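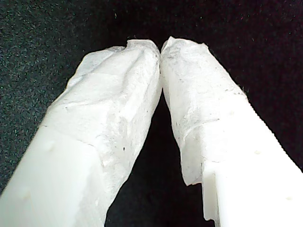 브롤렉, 티스탠비 지방법원 방청 기록 1,206건 무료 공개

보도자료
배포: 브롤렉 편집실
즉시 보도 가능

안녕하세요, 티스탠비에서 법원 소식지 브롤렉을 만들고 있는 발행인입니다. 보도자료라고 쓰기는 했는데 제가 워낙 딱딱한 글을 못 써서 평소 소식지 쓰듯이 적어 볼게요. 기자님들, 편하게 읽어 주세요!

브롤렉이 그동안 티스탠비 지방법원에서 직접 방청하고 적어 둔 형사재판 기록 1,206건을 이번 1월부터 누구나 볼 수 있게 열었습니다. 회원 가입도 없고 요금도 없어요. 사건 종류, 재판부, 공판 단계로 찾아볼 수 있고, 기일이 연기된 사건은 연기 사유까지 (법정에서 들은 범위 안에서요) 같이 적혀 있습니다.

시작은 아주 사소했어요. 몇 해 전에 바이이(Bailly) 거리 상가 보증금 사기 사건을 취재하다가 첫 공판 날짜를 놓쳤거든요. 법원 게시판에는 사건번호만 붙어 있고, 민원실에 전화하면 당사자냐고 묻고, 결국 제가 법정에 들어갔을 때는 증인신문이 이미 끝나 있었습니다. 얼마나 허탈하던지요. 그 뒤로 형사 법정이 열리면 되도록 들어가서 받아 적었고, 그 공책들이 이번 공개의 바탕이 됐습니다.

손글씨 공책을 옮기는 일이 제일 오래 걸렸어요. 제 글씨를 저도 못 읽겠는 날이 꽤 있어서, 확인이 안 되는 문장은 과감히 뺐습니다. 다 옮기고 나니 공판 횟수로는 약 3,432회분이 되더라고요. 한 사건이 여러 번 열리니까 건수보다 훨씬 많습니다. 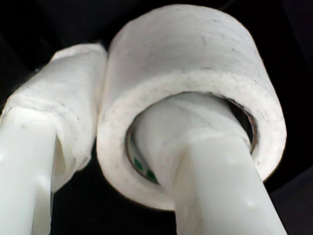 검색 화면과 서버는 그리드스카(Gridska)가 맡아 주었습니다. 처음에는 표 하나 올리고 끝낼 생각이었는데, 같이 이야기하다 보니 욕심이 생겨서 선고 결과만 따로 모아 보는 화면까지 만들게 됐어요. 휴대전화에서도 잘 열립니다. 다만 오래된 기록은 아직 분류가 거칠어서, 절도로 찾았는데 사기 사건이 섞여 나오는 경우가 있습니다. 보이는 대로 고치고 있어요.

이름 문제도 말씀드려야겠네요. 피고인, 피해자, 증인의 이름은 모두 지웠고 주소와 직장도 뺐습니다. 소년 사건과 비공개로 진행된 재판은 처음부터 기록에 없습니다. 무죄가 확정된 사건은 첫 줄에 무죄라고 크게 적었습니다. 기소 단계의 이야기만 남아서 오래 고생하신 분들을 취재하면서 여러 번 뵀거든요. 그래도 내용이 사실과 다르거나 본인을 알아볼 수 있겠다 싶으면 편집실로 알려 주세요. 접수한 날부터 2일 안에 해당 기록을 일단 내리고, 그다음에 확인하겠습니다.

공개를 기념해서 작은 설명회도 엽니다. 장소는 티스탠비 브롤렉 편집실, 시작은 오후 7시이고 자리는 20석입니다. 좁아요, 정말 좁습니다! 법정 방청이 처음인 분께는 게시판 읽는 법, 입정할 때 지켜야 할 것, 메모할 때 헷갈리기 쉬운 용어를 알려 드릴 거고, 지역 매체 기자님들과는 기일 정보를 서로 나누는 방법을 이야기해 보고 싶습니다. 날짜는 신청하신 분들께 따로 안내드립니다.

기록을 기사에 인용하실 때는 출처를 '브롤렉 방청 기록'으로 적어 주시면 됩니다. 공식 재판 기록이 아니라 방청석에서 받아 적은 메모라는 점도 함께 써 주시면 고맙겠습니다. 인터뷰도 환영이에요. 오전에는 대개 법정에 있어서 전화를 못 받으니 오후에 연락 주세요.

문의: 브롤렉 편집실 (티스탠비)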